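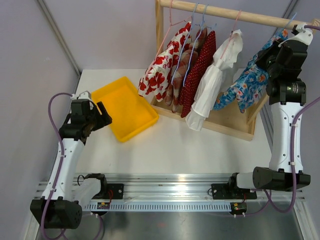 Yellow tray, wooden rack, five things on hangers

Home > Forums > House and Laundry > Drying and Airing
Search | New posts | Log in | Register

Drying indoors through winter without a dryer, who's managing it?

Started by millet_lane, December, 7:40 pm

Okay so our dryer died and I've decided (well, I decided, the rest of the house was outvoted) that we're going to try a whole winter without replacing it. We're in an old semi with radiators, three kids, one of them in hockey, so you can picture the volume. I've got two folding racks and a line across the basement and so far everything takes two days and comes off like cardboard.

The thing I want opinions on is hangers. My mum always hung shirts straight from the washer onto hangers and put them on a rail, and I'm starting to think she was onto something, because the folding racks leave that crease right across the chest. But doesn't it take up way more room? And do the shoulders go pointy?

----

skaltness_jo wrote:

Hangers, hangers, hangers! I've done it for years and I will never go back. Do up the top button, give it a good snap, smooth the collar with your hands and leave a fist of space between each one. Shirts are done overnight in my hallway and I haven't had the iron out since my sister's wedding. Pointy shoulders only happen with wire hangers or with heavy knits (don't hang knits, ever, lay them flat on a towel).

Room-wise I find it's less than a folding rack, because it all goes up instead of out. You just need somewhere to put the socks.

----

Ottmar Voß wrote:

I have to disagree a little with Jo. Hanging on a rail is fine for shirts, but for jeans, towels and hockey gear it does nothing at all. What dries clothes is moving air. I run a small fan on the lowest setting pointed along the bottom of the rack, and the towels that took two days are now ready for breakfast. The crease on the chest is also easily avoided, you hang the shirt by the hem and put the peg in the side seam.

Please also buy a humidity gauge before you do anything else. If your basement is sitting above 70 percent you can hang things on whatever you like and they will still smell.

----

millet_lane wrote:

Oh no. I dug one out of the camping bin and it says 74 down there right now, with a load on the line. So that explains the gym sock smell. Upstairs is much better.

Ottmar, pegging in the side seam, I tried that and got two little nipples in the fabric just above the hip. Is there a trick to it or do I have cheap pegs?

----

elter77 wrote:

cheap pegs lol

Seriously though get a dehumidifier. We had black spots behind the dresser the first year we dried indoors and the landlord was not amused. Ours cost less than a dryer and it does the whole downstairs. You empty it every morning, it's kind of satisfying, I pour it on the fern.

----

skaltness_jo wrote:

I don't love the dehumidifier advice as the first thing everyone says. They're noisy, they aren't free to run, and an extra spin cycle costs you next to nothing. Spin everything twice! I'd do that for two weeks and see what the gauge says before spending a cent. Open a window for ten minutes after you hang the load, even when it's freezing out.

----

elter77 wrote:

Jo with respect it was minus 22 here last night, I am not opening a window for my underpants.

----

Ottmar Voß wrote:

The second spin is good advice, I should have said it. But not for linen, and not for anything with elastic you care about.

Millet, the peg goes on the seam itself where the cloth is doubled, and only a finger's width of it. If you still get marks then yes, I'm afraid it is the pegs.

----

bev_in_musance wrote:

Long time reader, don't post much. We're a family of six in a bungalow and I've been hanging on wooden racks since the kids were small. What made the difference for us was doing one small load every evening after supper instead of the giant Saturday marathon. It never piles up and the house never gets damp. The kids each take their own hangers straight off to the closet so there's no folding either. My neighbour thinks I'm cracked but her hydro bill is a horror.

One thing I'd add, if your rack is wood, wipe it down now and then and check it for rough bits. I snagged a favourite grey cardigan and I'm still sour about it.

----

millet_lane wrote:

Bev, small load every evening might be the one that saves us. Tonight's plan is a second spin, shirts on hangers in the upstairs hall, fan on the towels, hockey gear banished to the porch. If the gauge is still over 70 by the end of the month I'll look at dehumidifiers and Jo can be cross with me.

----

skaltness_jo wrote:

I will be, but only slightly. Post your numbers!

Recent in Drying and Airing
Wool socks gone stiff, can they be rescued?
Ceiling airers and low ceilings
Vinegar in the rinse, yes or no
Best pegs that don't leave marks
Musty smell in the linen closet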